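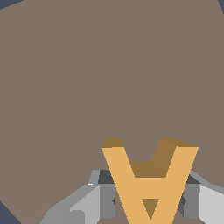 Annelore Seidel has a cold and keeps the call short. Or means to. We end up going well over.

She runs the teleoperation side at Prundow, a small outfit that makes software for showing robots what to do. You drive the arm, the arm remembers, a learning program chews on what you did. That's the pitch anyway. I wanted to hear about the driving, which gets skipped in most talks on the subject.

"People think the demo is the easy bit," she says. "You pick up a thing, you put it down, a kid could do it. Then you watch twenty people do it and the data is garbage."

Garbage how?

"Pauses, mostly. You get near the object and stop to think. Fine for you. But the robot learns the stopping. It gets near the letter and just sits there, because that's what the expert did."

The letter is an A. Chunky, yellow, simulated. Prundow trains its new drivers in simulation before they get near the hardware, and a plain brown table with a block letter is one of the first tasks. The view is from the hand looking past the gripper, two gray fingers poking up from the bottom, and with the A upside down between them you see the legs pointing away from you. Seidel likes that one. The sides slant, so the letter is wider at one end than the other, and a sloppy grasp has something to go wrong on.

"A cube forgives you. You close on a cube and it squares itself up. Close on two slanted sides and maybe it squirts out forward. So you have to decide where on the leg you want to be. And then decide the same thing next time, that's the hard part."

How many times is next time?

"We ask for 90 good ones per driver. Good, not total. Most people need 2 afternoons." She coughs. "I needed three, don't print that." (She said later I could.)

The driving itself is done with a handheld controller that they call the Grumum, no one could tell me why. Squeeze to close, let go to open, move your wrist and the arm follows. There's a clutch button so you can reset your hand without moving the robot. New people forget the clutch constantly. They end up twisted round with an elbow over their head.

Sofia Mitsotakis-Vlachou came up the other way, by hand. She spent years at Ehlers teaching arms by grabbing them and pushing them through the motion, and she joins us halfway thru the call, eating something.

"I still prefer it," she says. "You feel the weight. You feel when the finger touches. With the remote you're guessing from a picture."

Seidel: "You get your hands in the camera view, though."

"Yes, yes. So you mask them out."

"Or you don't, and the robot learns that a hand shows up just before the grasp."

They have clearly had this argument before. Mitsotakis-Vlachou's point is that guiding by hand gives smoother paths on contact jobs, wiping, plugging things in. Seidel gives her that. For picking up and placing she wants the driver to see only what the robot sees. If you can't do it from the hand camera, she says, why would you expect the program to?

I ask about that view, because there's so little in it. Once the letter is between the fingers the rest is nearly all table.

"It's a lot when you know how to use it," Seidel says. "Look at the gaps. Strip of brown on the left, strip of brown on the right. If one is fatter you're off center. New drivers stare at the object. I tell them watch the gaps."

And depth?

Long pause. "Depth is bad. Depth is where everybody cheats." Some drivers tap the table on purpose to find it. She used to throw those runs out. Now she keeps a few, up to 5 in a set, so the program sees what recovering from a tap looks like. Mitsotakis-Vlachou would keep more.

The next step is Uretti, the real cell, same table color, same letter, printed this time. Seidel won't give me a success rate. "Ask me at the end of March." What she will say is that the best driver they have is 21 and had never touched a robot, and that he works slower than anyone else but never stops moving.

"Slow is fine. Slow and steady we can speed up afterwards. Stop and go, I can't fix that."

Then she has to go, there's a driver waiting on a login. Mitsotakis-Vlachou stays on for another minute to tell me the clutch button is in the wrong place.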